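How to write up a celebrity interview without getting it wrong

Quick guide for anyone doing entertainment posts. Written fast between two deadlines so excuse the state of it.
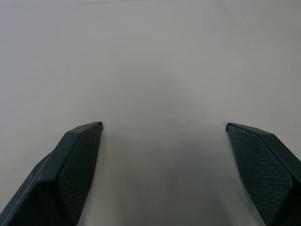

You've got a recording or a clip of an actor or singer talking, and you want a post out of it by tonight. Maybe it's your own interview, maybe it's something going round on social media and your editor wants 600 words on it. Same steps, mostly. I've done this for film and telly sites for a good while now and have made most of the mistakes below, some more than once.

What you need

The full interview, not the clip. A notebook or a blank document. Headphones. A list of the person's work with the right spellings. An hour and a half if it's short, more if they ramble.

Step 1 – Get the whole thing

Clips lie. Well, they don't lie, they stop early. Someone says "I wanted to quit acting" and the clip ends, and in the full version the next line is "for one afternoon, then I had some lunch". Find the original upload. Check who did the interview and when. Old ones get reposted all the time as if they were new. Look at the date on the channel, then look at what project they're promoting, and see if the two match.

Can't find the full version? Then say so in the piece. "In a short clip" is fine.

Step 2 – Listen once, hands off

No typing. Just listen. Make a mark on paper when something makes you sit up, with the time next to it. I caught 39 marks in one interview and used five. That's normal.

You want to know the mood as well. Joking? Tired? Fed up with the question? A line that reads as a huge row on the page can be a giggle in the room. If it was said laughing, put that it was said laughing.

Step 3 – Type out the bits you marked

Now go back. Type the marked parts word for word, including the question that came before. The question matters a lot. "Yes, I suppose so" is not a confession, it's somebody being polite to a leading question.

Auto transcripts are ok as a starting point but check every line you plan to quote. Mine once turned Gachanja, a perfectly good film title, into "got changed her". Nearly went out like that.

Put the times in brackets after each quote. You'll take them out later. When someone queries a line you can go straight to it.

Step 4 – Translated quotes

If they're speaking a language you don't speak well, get somebody who does. Don't rely on the subtitles, they're often made by fans in a hurry. If you're translating yourself, keep it plain. Don't make them sound cleverer or angrier than they were. And tell readers it's a translation, once, near the top.

Mixed language answers – leave the odd word in if readers will know it. Sounds more like the person.

Step 5 – Find your top line

One sentence. What did they say that's new? Write it as if you're telling a mate over the phone.

Bad: Kipchumba Mugo opens up on life, career and more in explosive chat.

Better: Kipchumba Mugo says he turned down a second series of Rivitz to look after his father.

First one could be about anyone. Second one you'd click, and you'd get what you clicked for.

If you can't find a top line, the interview might not be a story. It happens. Fold it into a round-up and go home.

Step 6 – Names, pronouns, titles

Check all of these before you write the body. Use the name and pronouns the person uses for themself now, all the way through, headline as well. Switching half way down is sloppy and it's rude.

Film and show titles – check against the poster or the official page. Is it Briritz or Briritz 2? I got that wrong in March and had emails for a week. Character names too, and who played who.

Ages. Work them out from a date of birth you trust or leave them out. I once had a man down as 66 when that was his co-star. He was not pleased.

Step 7 – Write it

Order that works for me:

Top line.
The quote that backs it up, straight after. Don't make people scroll.
Who they are, one sentence, for readers who've never heard of them.
Where and when they said it, and who to.
The rest of the good quotes, best first.
A bit of background, short.
What they're doing next.

Keep paragraphs to two or three sentences. Most people read on a phone.

Use "said". Not "revealed", "slammed", "blasted", "broke her silence". If she gave three interviews last month there was no silence to break.

Don't stack rumours round a real quote. If he says he's single that's your line. You don't need four paragraphs on who he was seen with at the airport.

And never write "where is she now, no one knows". Somebody knows. Her agent knows. Ring them.

Step 8 – Careful with the sore stuff

Health, family rows, divorce, sexuality, money trouble. If they said it on the record it's usable, but use it straight. Quote in full, don't chop it for shock. Don't guess at a diagnosis. Don't drag in relatives who aren't public people.

If they name someone and accuse them of something, stop. Talk to your editor before you publish. That goes for repeating it from someone elses interview too, you're still publishing it. Ask the other person for a comment and give them a proper chance to answer.

Step 9 – Credit

Name the outlet that did the interview, high up, and link to it. "Speaking to Eltance" takes three words. Don't lift the whole thing either – a few quotes is fair, the entire chat retyped is not. If you're not sure where the line is, use less.

Photos are a seperate job. A picture being on someone's social page doesn't make it yours. Use an agency one you've paid for, or a press still from the production, or ask.

Step 10 – Headline last

Write it after the piece. Then check: is every word in it backed up below? Are the quote marks round things they really said, in that order? No swapping words to make it fit. If it doesn't fit, take the quote marks off and paraphrase.

Read it once as the person you're writing about. Would they say "yes, I said that"? They don't have to like it. They do have to recognise it.

Last checks before you press publish

Times in brackets taken out
Name spelt the same way every time
Titles checked
Link to the original works
Translation mentioned if there is one
Anything legal seen by an editor
Recording saved somewhere that isn't just your phone

Keep the recording and your notes for a good long while. Complaints turn up months later, usually when you're on holiday.

If you do get something wrong, fix it the same day and put a line at the bottom saying what changed. Don't quietly edit and hope. Readers screenshot.

Might do a part two on red carpets, where you get 2 questions if you're lucky and one of them is drowned out by a generator.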